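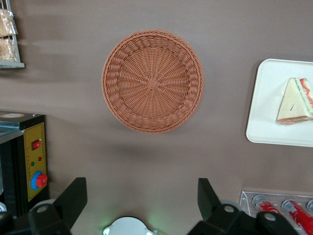 Call for participants: help us find out why our kitchen arm lets go

Trevunance is looking for 36 people to spend a morning or an afternoon with us at our Bekstead workshop, and we would love it if one of them were you. You don't need to know a thing about robots. If you have ever made a sandwich, carried a tray or put the groceries away, you already know most of what we want to learn.

A little background first. In April our tabletop arm dropped a sandwich tray in the middle of a run. The grip had opened partway through a lift, with no warning and no error on the operator's screen. No one was hurt, but we stopped all work with visitors that same day. Since then we have gone back through 249 recorded lifts and found the same early release in 3 of them, each time while the arm was moving sideways with food or a dish in its grip. We have a repair that holds up well when our own staff run the arm. Our staff are used to it, though, and they set things down the same tidy way every time – you won't, and that is why we are asking.

What you would be doing: setting out food, baskets, trays and drink cans on a table however you like, then stepping back behind the line while the arm picks them up and moves them. Between runs an operator will ask what you noticed and whether anything made you uneasy. Please say so even if it seems silly. One of our best clues came from a visitor who thought the arm "sounded tired."

Your safety: the arm never moves while anyone is inside the line. You will have your own stop button, and we will practice with it before we start. Nothing hot, sharp or made of glass is used. Warham, an outside safety firm, has read our plan and will have an observer in the room.

Who can join: anyone 18 or over who can stand or sit at a table for up to three hours, with breaks. Please tell us about food allergies. Former employees of Trevunance or Hauser, who built the grip controller, can't take part.

You will receive a gift card, lunch and your bus fare or parking.

To sign up, fill in the short form at the front desk or on our Take Part page by August 11, 2022. We answer every form, though it may take us a few days – we're a small team and we like to write back properly.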